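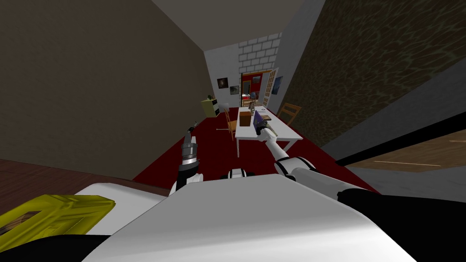
Depuis janvier, je travaille presque uniquement en simulation, et je voulais noter ici ce que j'ai appris avec Ullura, notre méthode pour le placement d'objets sur une table. Le principe est assez simple à dire : la politique ne prédit pas directement les commandes des articulations, elle prédit d'abord la pose finale de l'objet, et un second module, plus petit, calcule les mouvements pour y arriver.

Avant cela, j'utilisais Juhl, qui fait tout d'un seul coup. Juhl marche bien quand la pièce ressemble à celles de l'entraînement. Mais dès que je change le décor (un tapis rouge, des murs sombres, un meuble au fond), les résultats tombent vite. Sur les pièces jamais vues, j'obtiens 51 % de placements corrects avec Juhl et 77 % avec Ullura, pour le même nombre de démonstrations. J'ai refait la mesure avec quatre graines aléatoires et l'écart reste presque le même.

Ce qui m'a surpris, c'est le rôle des objets plats. Une boîte en carton pardonne beaucoup : si la pince arrive un peu de travers, la boîte se pose quand même. Un objet en forme de livre, tenu incliné au-dessus de la table, demande de bien choisir l'angle avant d'ouvrir la pince. Presque tous les échecs qui restent viennent de là. J'ai essayé d'ajouter une pénalité sur l'inclinaison, mais le robot devenait trop prudent et n'ouvrait plus la pince – je l'ai donc enlevée.

Pour les décors, je me sers de Roslow, qui génère les pièces avec leurs meubles et leurs textures. J'en ai gardé 45 pour le test. Certaines textures de mur sont assez laides, je le reconnais, mais elles sont utiles : un modèle qui s'appuie trop sur la couleur du fond se trahit tout de suite.

Il me reste à comprendre pourquoi les chaises proches de la table gênent plus le bras droit que le bras gauche. Je soupçonne un déséquilibre dans les démonstrations, où la main droite fait la plupart du travail. La prochaine étape est de les refaire en miroir, puis de relancer l'entraînement sur Ultard, notre machine de calcul, quand la file d'attente sera moins longue.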